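## 3. Setting out the fruit table

Before you start – green cover on, pulled flat as you can. Small creases are fine, big folds make fruit roll.

1. Wipe hands. Check fruit for splits or soft spots, bin anything leaking.
2. Put two fruit on the green, a little gap between. No bowl.
3. Turn the best side up. Mottled skin is fine, dont reject for colour. 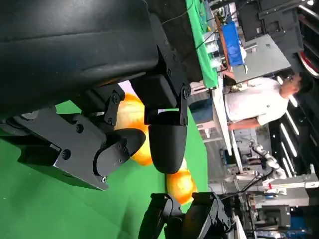 *Fig. 3a – Orange fruit on the green top.*

**Note:** spare bits go in the blue bin, not on the table. Ask Siham for the key to the Hosach cupboard if you run out of covers. Covers are code 366.

4. Lift one fruit at a time. Hold round the middle, never pinch the ends.
5. Look at it against the green. Lumpy ones count as good, keep them.
6. Set down slowly. Let go only when it sits still. 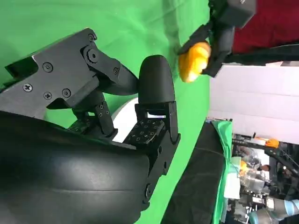

*Fig. 3b – Yellow-orange piece held up, green behind.*

**Caution:** max load on the table is 71 kg. Don't lean on it.

7. Finished? Fruit back in the crate, cover folded in four. Tell Teguh Ong if the cover is staned.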